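Print | E-mail

Laundry help program in Trilberg adds home visits

Mar 29, 2022

TRILBERG — A free program that helps people keep up with household laundry has started visiting homes and will run through the end of spring, organizers said.

The Kolton Home Skills Center opened the program in March with classes in its practice rooms. It now has 166 households signed up, most of them older residents or people getting over an injury. Each household gets 2 visits, with a third on request.

The first visit deals with where dirty clothes pile up and how far they have to be carried. Staff suggest keeping a light basket in the bathroom, up off the floor, so that clothes go straight in and can be lifted without bending.

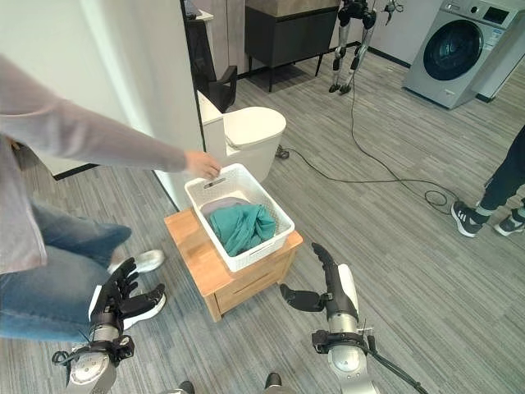

Natália Hudec said the carrying had always been harder for her than the washing, and that she used to put it off until she had a full load she couldn't lift. She now does a few pieces at a time.

The center tells people to do the same. Small loads cost a little more in water, but staff say they are more likely to get finished and put away.

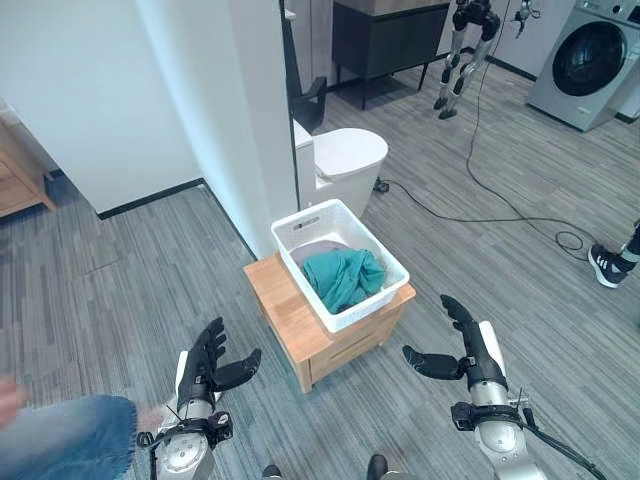

Baskets were the most requested item when households signed up, and the center has set aside $1,000 to buy them. It is looking for plastic ones with openings in the sides and a handle cutout in the rim, like the white basket used in the practice bathroom, where it sits on a small wooden cabinet by the toilet. Cloth hampers were considered and dropped — they sag when they are half full.

The second visit covers sorting, folding and changing a bed.
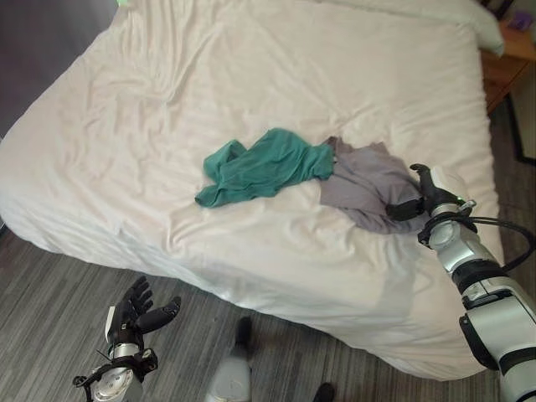

Folding is taught on a bed wherever the home has no table at the right height. Staff ask people to spread the clothes out before starting. Two garments bunched together in the middle of the sheet, such as the teal one and the gray one on the practice bed, take longer to sort out than two laid side by side.

Visits last one hour. Sign-up is open at the center's front desk until 11 places are filled for the next round. Yhon Sánchez is handling the schedule.

Print this story | E-mail this story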